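Skodilum open day: where we've got to
4 min read

Hello all, and thanks for your patience with this one. You asked for a proper update after the open day at Iltville and I've been promising it since the doors closed.

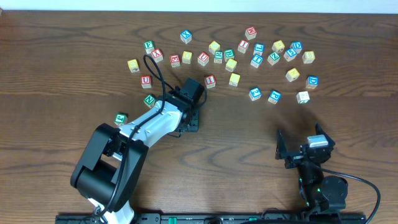 The short version is that it went well, we learned a lot, and I'd like to spend the next bit of the grant slightly differently from how we planned it. The long version follows (put the kettle on).

We ran the letter cubes as the main demonstration. I know the plan said we'd do the folding task, but Laine Paulauskas talked me out of it in August and she was right. Folding looks slow from behind a rope. With the cubes, people get it straight away — a visitor calls out a letter, the arms go looking for it, and suddenly you've got a small crowd shouting advice! We'd thought about laying the letters out in tidy rows, but a proper scatter is much more fun to watch and a far better test.

We did 4 sessions and I was on my feet for all of them. The first was a bit ragged. The left arm kept reaching over letters it should have gone for, and we stopped twice to restart the software while Laine chatted to people about spelling. After that it settled down. By the third session we were taking requests for short words, three letters to start with, and a very determined girl got us to try her whole name. We managed five letters of it before the right arm dropped one and it skidded off towards her dad. Huge cheer for that, bigger than for anything that worked.

What went less well: the confusable letters. M and N are a nuisance, and a cube sitting at an angle makes it worse. Both arms also want the middle of the table at the same time, so at the moment one waits politely for the other and the whole thing takes longer than it should. Several visitors asked why, and I'd like to have a better answer next time than "they're taking turns".

The Jatoi people came over and stayed for two sessions. They'd like to borrow the task for their own lab, and I've said yes in principle, subject to your agreement. Nasov sent their apologies but have asked for the write-up.

On money, we're within budget. The travel line is underspent and the printing line is over (my fault, I ordered 1000 leaflets and we've brought most of them home again). What I'd like is to move the travel underspend across to Laine's hours, so she can work on the turn-taking before we show this to anyone else. Could you let me know by 8/15/26 if that's all right? If it has to go through a form, send me the form and I'll fill it in.

Still to do: the visitor comment cards need typing up, and I owe the hall a thank-you note and one extension lead.

3 comments
5 shares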